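# The Table Is Still Waiting to Be Cleared

For most of my life I have been told that the robot who tidies my house will arrive in ten years. I am now fifty-one, and on Friday evening I tidied the house myself. So when Karnden, a small company which works on robot arms for homes and workshops, agreed that I spend two days with its engineers, I packed a notebook and a list of my own chores. I wanted to know which of them I can cross out.

The list was short. Clear a table. Put tools back in the bin where they belong. Fold a towel. Wind up a cable. Water the plant, but only when it needs it.

Hongmei Kang, who leads the testing, read it slowly and put her finger on the cable. "This one you will keep for yourself for a long time," she said.

Her reason is simple to understand. A cup has one shape, and it has the same shape tomorrow. A cable has a new shape each time you touch it. When a person winds a cable, the fingers feel where it twists and correct it, and the person may be speaking on the phone at the same moment. An arm must look, decide, pull a little, and look again. On the best day in May, Kang's team had a cable wound in six minutes. I can do it in a few seconds, and I am not a skilled woman in this matter.
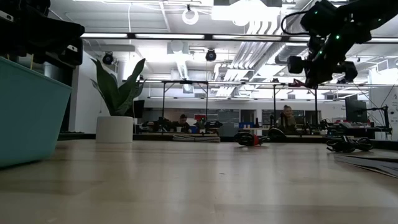

*Two robot arms over a wooden table, with coiled cables, thin sheets and a potted plant along its far side.*

Clearing a table goes much better. The company gives its arms a task it calls Truneck, after the street where the first workshop was. Hard objects lie on a table and must go into a bin, one after another. With objects the arms have met before, 97 attempts of one hundred end well. I watched a long series of these, and I must admit that after a while I stopped watching, which is perhaps the best compliment for a machine.

Then Kang laid down a sheet of paper. The gripper came down, pressed, closed on nothing, and went up again. It did this four times. Paper lies flat, and there is no side to hold it by. A child would slide the sheet to the edge of the table and take it there. This trick can be taught to an arm, but afterwards it must also learn when the trick is a bad idea, for example when a glass of water stands on the paper.

In the shops it is a different story, because there the work can be arranged for the machine. Pieter Stevens manages the packing floor at Vullier, a maker of door handles, and he bought two arms last year. They put handles into boxes all day. "I changed the table, the boxes and the lamp for them," he told me. "At home, who will do this?" He still has people for the returns, where each parcel is opened and something unexpected is inside - a wrong part, a letter, once a sandwich.

I asked him whether he would like an arm in his kitchen. He thought about it seriously and said he would like one for the dishwasher, if it could be quiet.

A rival firm, Gu, promises a home model that will load dishes and sort laundry. Kang did not want to speak badly about it. She said only that she would ask to see it in a kitchen where it has never been, with the family at home, and without an engineer next to the power switch.

My own list came home with one line crossed out in pencil, the table, and beside it I wrote "hard things only." The towel I left open, as the team begins with cloth in the autumn and Kang has invited me to come back for it.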